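Rigging notes from the Kodska dinghy regatta, day after measurement. Thread, mostly for people who asked about the mast rake numbers.

1/ We measured rake with a tape from the masthead to the top of the transom, main halyard locked, rig tension on. Same tape for every boat. If you used your own tape at home, expect a few millimeters of difference.

2/ Of the boats I checked, two were outside the range they had written on their tuning sheets. Both had new shrouds. New wire stretches in the first few sails, so measure again after each one until the number stops moving.

3/ Marlene Vieira asked whether to drop a hole on the shroud plates when the breeze builds. On her Furtado hull, yes, one hole, then reset tension on the jib halyard. Write down both settings. Going back by feel costs you a race.
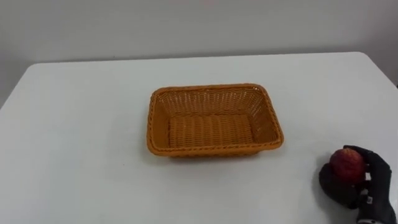 4/ Rake and tension are coupled. Change one and the other moves. Set the shroud pins first, pull tension second, read rake last. Any other order and you are chasing your own adjustments.

5/ Prunoso gauge readings do not convert to the older gauge. There is a chart going around that says they do. It was made for a different wire diameter.

6/ Spreaders: check deflection on both sides. Sail 177 had 2 mm more on port, and the helm had been blaming the mainsail for a year.

7/ Light air settings for Drerneck (flat water, lots of holes in the breeze) are a separate subject. I will post those after the June training weekend.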